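Keep the Wood

Every January the town library in Lill shuts for a week and something gets replaced. One year it was the carpet. This past winter it was the reading tables, six long ones made of solid maple, and in their place we now have white tops with rounded corners that wipe clean with one pass of a cloth. I think this was a mistake, and I think the same mistake is being made in schools and public buildings all over the county.

The case for the new tables was set out in a short report. The old ones had ink in the grain, initials along the edges, and a few burns from the years when people smoked indoors. Refinishing was quoted at 400 dollars a table. The new ones cost more than that, but they came with a warranty, and the report treated the warranty as if it settled the matter.

It doesn't. A solid wood table can be sanded. It can be sanded again twenty years later, and again after that. The library's tables were 46 years old and had been refinished once. When the surface of a coated table gets chipped, there is no second surface under it. You live with the chip or you buy another table. The school in Drasevby has already been through this. It bought coated desks, the edges began to peel, and the district spent 3,417 dollars on replacement tops that are now peeling too.

People say wood is hard to keep clean. It needs oil or varnish, and it needs somebody to wipe up a spill before the ring sets. That is a few minutes of work. We used to expect this much from the people who used a room, and I don't see why we stopped.

People also say wood is a luxury. Maple boards eight feet long and a foot wide are a luxury, I agree. But most wooden work surfaces have never been made that way. They are made of narrow pieces glued side by side, which lets a shop use short and uneven stock that would otherwise go to the burn pile.

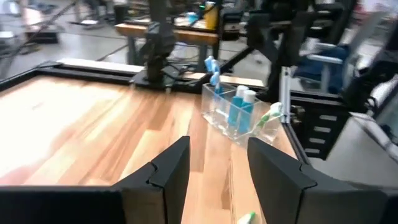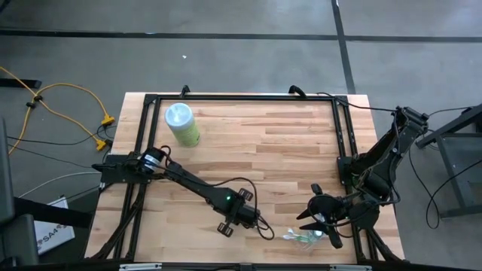

The Grestine furniture shop closed its doors when the last big school order went to a supplier out of state, and with it went the one place nearby that could repair what it had sold. I bought my own kitchen table there, and it has outlasted two stoves. It is butcher block like the tabletop in these two pictures, pale honey-colored strips with the grain different from one to the next. Mine has scratches at one end from a bread knife -- I have stopped noticing them. I could sand them out in an afternoon if I ever wanted to.

Lill still has four of the old library tables in storage. The town should refinish them and put them back before they are sold off. The white ones can go in the meeting room, where people mostly set down coffee and leave.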